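Nomutstead Neighbours' Newsletter
April 2019

The shared lunch, one year later
by Kaja Vanags

When I moved to Nomutstead I knew the name of one person in my street, and this person was the postman. I think many of us were in the same situation. So last April I put a paper on the door of the old reading room and invited people to eat lunch together. I wrote that each one should bring a dish that can be eaten without a knife. We were 7 at the first lunch, and two of these had come to ask about the library books.

Now we have 50 names on the list. Not all of them come each time, of course, but the long table is usually full and we have had to borrow the benches from the Taşdemir bakery. Mr Taşdemir does not want money for the benches. He wants only that they come back clean, so please look under your seat before you leave.
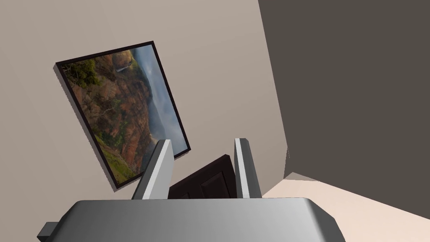
Some members have asked me if we should change the rule about the knife. I would like to keep it. The rule was made because the reading room had very few knives, but it has given us better food than I expected. People must think a little. We have had stuffed vine leaves, small pies with cabbage, rice balls, and a pancake with leek that the Lala family makes and which is always finished before I arrive at it. When the food is held in the hand, it is also easier to stand up and go to speak with someone at the other end of the table.

The rolled dishes have become the favourite. If you wish to make them at home and bring them, I can give some advice which I have learned by making mistakes. Warm the tortilla in a dry pan first, for 20 seconds on each side, or it will break when you fold it. Let the filling become cool before you put it inside. Use less of it than you want to use. Fold in the two sides, then roll from the edge near to you and press with the fingers, and put the roll back in the pan with the closing side down. For beans, I cook them with onion and a spoon of vinegar. My neighbour puts potato with hers and I must admit it is good.
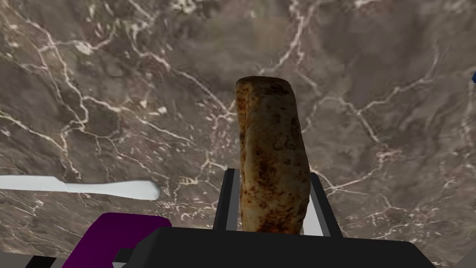 A rolled burrito with toasted spots on the tortilla.

Please write on a small card what is in your dish, above all nuts, milk, egg and meat. At the last lunch there were 4 dishes with no card and several people had to go without tasting them, which was a pity.

We also need a person who can open the room early. The key is at Usimia, the shoe repair shop, and the owner will give it to you if you say it is for the lunch. The heating needs one hour. Tell me at the table, or leave a note in the box by the door.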